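31 December 2023

So the horse year is over, and I'm writing this with my boots off and my feet on a chair, which is how I plan to spend the rest of the evening. I said back in November that I'd do a proper post about how the season went and then I didn't, so you're getting all of it at once. Get a drink.

For anybody new, I ride a bay mare called Odine. I started riding as a grown woman with a desk job and bad hips, and I bought Odine four years into that, when everyone with any sense told me to keep leasing. She's by far the most expensive thing I've ever loved. We board at Haberkorn, which has a decent indoor, a terrible driveway and the best trails in the county if you don't mind mud up to the stirrups.

The plan this year was low-level eventing. Just the small stuff! Little logs, a dressage test, a stadium round where the jumps are about the height of my coffee table. I'd done two of these the year before and finished both of them, and I got a bit full of myself and sent in entries for the whole summer.

Our first outing was at Nunidora, and it was a mess. Odine unloaded fine, stood at the trailer, ate her hay, and then somewhere between the trailer and the warm-up ring she decided she'd never seen a horse before. She yelled the entire time. She yelled in the halt at X. The judge wrote "vocal" on my test sheet and underlined it, and I have that sheet on my fridge. We did get around cross-country, with one stop at a ditch that I'm pretty sure I caused by staring into it, and then we pulled two rails in stadium and I called it a day.

I was down about it for a week or so. Then I took a lesson where all we did was ride past things. Past the mounting block, past the tarp, past other horses, on a long rein, while I counted my breathing out loud like a crazy person. It was the most boring hour I've ever paid for and it helped more than anything else I did all year.

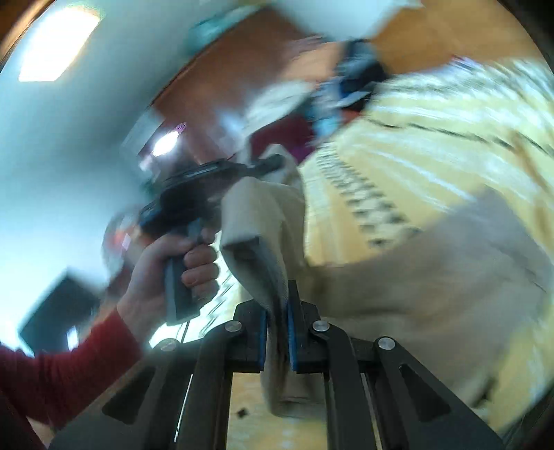
We kept that up for most of the summer, in between the regular flatwork. I also got a lot more serious about getting there early. I used to be the person who pulls in forty minutes before her ride time with half her number pinned on. Now I get there stupid early, hand walk for a long while, let her graze, and put her back on the trailer to think about it. By the time I get on she's mostly done yelling. Mostly.

The one I really want to tell you about is Kusmont, though. Kusmont had been on my list since before I owned a horse. It's a long haul for us, and the entry fee, stabling and fuel came to more than I want to put in writing (fine, it was over 300 and then quite a bit more over that). The course runs up a big hill, along the top, and back down through the trees, and there's a water complex right where everybody sits with their lunch. I walked it three times. On the third time I lay down in the grass next to the last fence and seriously thought about going home.

We were number 161. Dressage was quiet, and I mean that in the best way, not one sound out of her. She was a little behind my leg in the canter and I forgot to breathe for the whole left side of the test, but she stayed with me. Then cross-country. I don't remember the first two jumps at all. I remember the top of the hill, where the wind was coming across and her ears went forward and I thought oh, she's having fun. She took the bank like it was nothing. At the water she dropped to a trot, had a good look, and went in with a gigantic splash, and some kid on a cooler clapped for us. I cried on the way to the next jump, which I don't recommend because you can't see it.

We had one rail down in stadium, totally my fault, I picked at her the whole way to the oxer. No ribbon. I couldn't have cared less! I bought myself a hat.

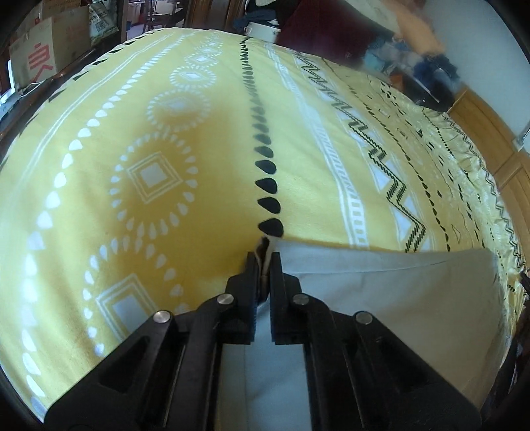
After that I gave her an easy stretch, and then in November she popped an abscess, because horses can't stand it when you're happy. If you've never had one, it goes like this: your horse is fine at breakfast and on three legs at supper, and you stand in the aisle being certain it's broken. The vet found the spot pretty quickly. Then it was soaking, packing and wrapping, and I got very fast with a diaper and a roll of duct tape. She was sound again before the ground froze, and we've been hacking out on the trails since then, nothing harder than a walk up to the ridge and a bit of trot on the way home.

I did one thing this year that I've never managed before, which is write the miles down. Trailer miles, I mean, not riding miles. We did 2788 of them. The truck needed tires by the end of it and so did the trailer, and the back seat smells like wet saddle pad no matter what I do.

Next year I'd like to go back to Kusmont and ride the oxer like a person who has jumped before. I'd like to do Nunidora again too, so I can face that ditch with my eyes up. I want to do more dressage over the winter, especially the canter work, and I need to get to the gym, because my leg goes to pieces after the fifth or sixth jump and she's too kind to mention it. I've been looking at a used jump saddle as well. My current one tips me forward, or I tip myself forward and blame the saddle - I guess I'll find out when I've spent the money.

A few of you asked in the comments what bit we ended up in. It's a plain loose ring with a lozenge. We tried two others over the summer and she told me what she thought of both of them. And yes, I still ride her in the grazing muzzle photos' ugly green halter under the bridle at the trailer, and no, I'm not buying a nicer one.

I'm heading over to Haberkorn in the morning to pull her blanket and give her a good going over, and then we'll probably wander up the hill if it isn't icy. Happy New Year, everybody!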